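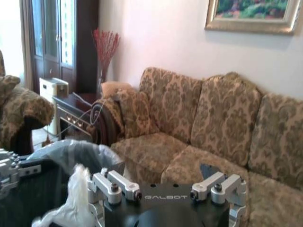
Retapizar o poner funda: ¿qué hago con un tres plazas estampado?

flaner68
Mensajes: 8
4 Nov 2024

Buenas. Quiero cambiarle la tela a un sofá de tres plazas, dorado con dibujo verde oliva y brazos con remate de madera oscura. La estructura está bien, no cruje. En Tapicería Manurung me piden 1.790 euros con tela incluida. La otra opción es una funda a medida. ¿Alguien ha pasado por esto?

Farah Ong
Por ese dinero pregunta qué tela es y cuántos metros calculan. Si la nueva lleva dibujo grande hay que casarlo entre cojines y se gasta bastante más que con una lisa. Pide también que te separen mano de obra y material en el presupuesto.

stenard
Yo no retapizaría. Funda de loneta y a correr. Llevo dos años con la mía y la lavo en casa.

Fitriani Hutapea
No estoy de acuerdo con stenard. En un brazo curvo con madera a la vista la funda tapa el remate o hace arrugas, no hay término medio. Yo tapicé el mío en junio en un taller de Lulville y aproveché para cambiar la espuma de los asientos. Tardaron 8 semanas —me habían dicho cuatro—.

stenard
Depende de quién la cosa. Se puede rematar por debajo de la madera con velcro.

Farah Ong
Con velcro grapado al brazo, sí, pero entonces ya estás tocando el mueble. Antes de decidir, abre una cremallera y mira la espuma. Si se deshace, la funda no te arregla nada.

flaner68
Gracias a todos. Miro la espuma y pido otro presupuesto con tela lisa. Fitriani, ¿te cobraron aparte el transporte?

Fitriani Hutapea
Sí, 68 euros ida y vuelta.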